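I've been packing the same toiletry kit since I moved to Fetholm, and in June I finally took everything out and started over. The old one was a zip pouch from Jurna with one big pocket. Whatever I needed was always at the bottom, and the toothpaste cap came off in it at least twice a year.

I travel for work, mostly two nights at a time. I keep the kit packed all year so I can leave early without thinking about it. The trouble with that system is that I stopped checking what was in there. When I emptied the pouch there were 14 things in it and I used six of them. The rest was hotel soap, a comb with missing teeth, a dried-out lip balm and a sample tube of sunscreen that had expired.

What I kept:

- toothbrush and a travel toothpaste
- razor with one spare head
- deodorant
- face wash in a small squeeze bottle
- nail clippers
- a flat tin with painkillers and bandages

I added floss and a few hair ties. Shampoo I left out, because the places I stay have it and I'm not fussy about shampoo.

I looked at bags for longer than I should have. The Remell one everybody at work carries is a hanging bag with a hook, and I don't like it. Half the bathrooms I end up in have no place for a hook except the door, and then the door won't close. Gatti makes a nice roll-up, but you have to unroll the whole thing to get at the toothbrush, and it takes up the entire counter.

What I wanted was a bag that opens like a small suitcase. Set it down, lift the lid, see everything. A stiff edge helps, since it stays open while you dig around in it. I also wanted a dark lining. My old pouch was white inside and it looked dirty after a month no matter how often I wiped it.

Mesh matters more than I expected. Small things like floss and hair ties disappear in a main compartment, but behind mesh you can see them. I put flat items there and leave the bulky ones in the base.

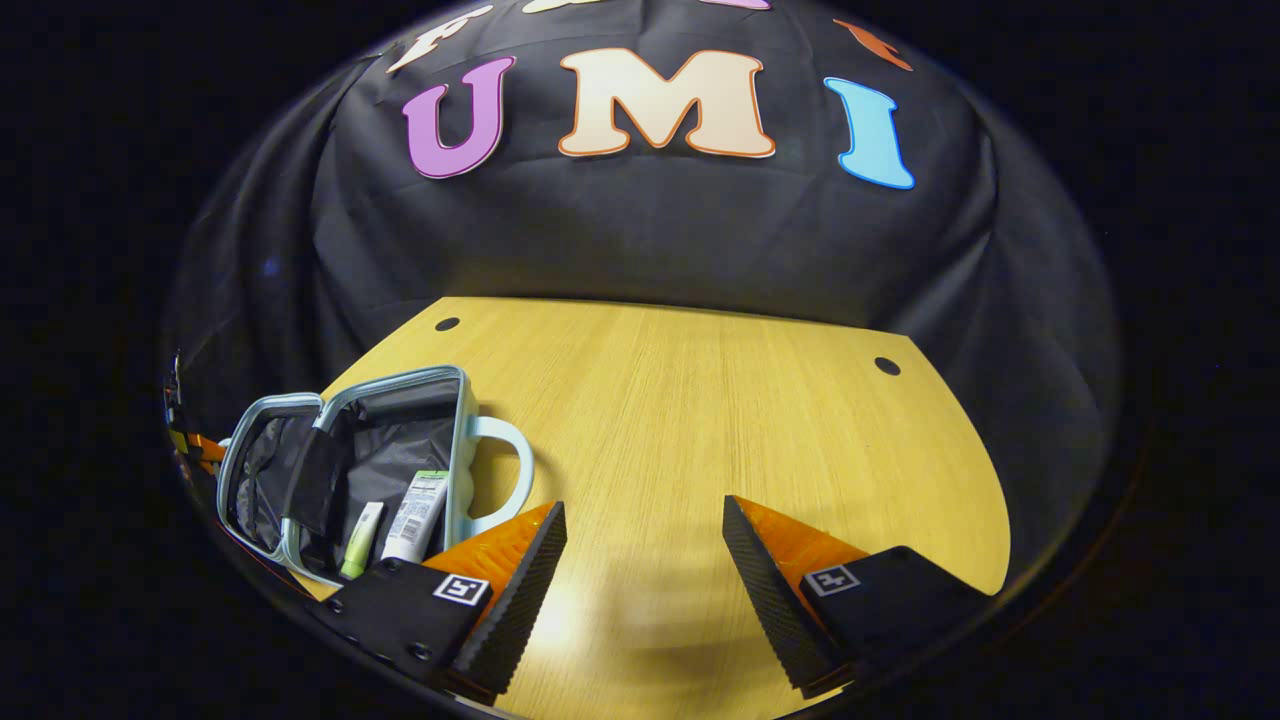 The order I pack in is simple. Bottles go in first, lying down, with the caps all pointing the same way so a leak stays on one side. The razor goes along the edge with its cover on. Toothbrush and toothpaste go in last and sit on top, because I want those at night when I'm tired and don't feel like moving other things. The tin slides in wherever there's a gap.

I do this on a table now and not on the bed. On the bed the bottles roll into the dip and I lose track of what's in and what's out. With a hard surface I can line everything up beside the open bag and put it in piece by piece.

One thing I still haven't solved is the wet toothbrush on the last morning. I've tried a plastic cover with holes and it smells after a few trips. For now I wrap the head in a square of paper towel and throw that away when I get home. If that stops working I'll buy a cheap second brush and leave the first one by the sink.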